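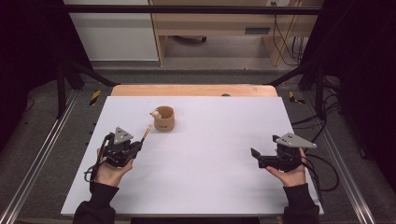
Photo: Aurelio Zamudio

Share this item · 17 shares

A cup for the brushes

I have a soft spot for small cups. I mean the kind that come home from a market or a museum shop, get used for tea twice, and then sit behind the cereal bowls because they hold hardly anything. The tan one at the top of this item, with a little figure perched on its rim, is exactly the sort I can't walk past. And I've finally worked out what all of mine are for: brushes, sticks and every other skinny thing that rolls off a table!

It began in March, when I pulled out the bathroom drawer to look for tweezers and found it had become a sort of nest. Cotton swabs, two eyeliner pencils with no caps, a nail file, the good powder brush lying face down in spilled bronzer. I tipped the whole lot onto a towel and gave myself 30 minutes. Most of that time went on wiping things, which I found very satisfying (I know, I know).

What I do now is sort by thickness. Thin sticks and pencils go in the smallest cup, tips up, so I can see which is which without picking through them. Brushes get a cup of their own with a wider mouth, and they never share with anything sharp. If a cup is light and wants to fall over, I put a spoonful of clean aquarium gravel in the bottom. An 800 gram bag from the pet store has done every cup in our house and there's still plenty left in the closet. My sister uses dried beans, but I'd keep those out of a steamy bathroom.

A word on washing, because once the brushes are standing up where you can see them, you'll notice the state of them. I use lukewarm water and a drop of baby shampoo, swirled in the palm of my hand, and I keep the water away from the spot where the bristles meet the metal. Glue lives in there, and it doesn't care for a soaking. Then I squeeze gently with an old washcloth, pinch the tuft back into its rounded shape, and lay each brush down flat on something pale and clean. Only when it's dry all the way through does it go back in the cup, usually the next morning.

I love the flat stage best. There's something so cheerful about a clean brush with a fluffy, cream-colored head and a bit of gold below it, lying flat on a pale surface. It makes a plain old makeup brush look like a present. 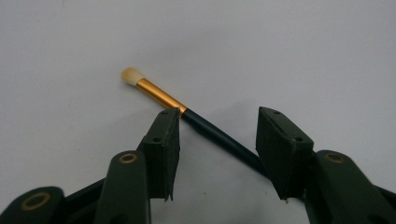

Belleo wrote in after the last issue to say that she stopped laying hers flat years ago and hangs them head down from a skirt hanger over the tub, held by the clips, "and they dry faster and I don't lose any counter space." Her one warning was to put a strip of cloth under each clip so it won't mark the handle. I tried it over the weekend with three brushes and I'm a convert for the big ones, though the little eye brushes kept slipping out and landing in the tub.

If you have an odd cup that has found a second job, write and tell me what's in it. Egg cups count. So do mugs with no handle, and I'd really like to hear from anyone who has a good answer for bobby pins, which I still haven't solved.

4 comments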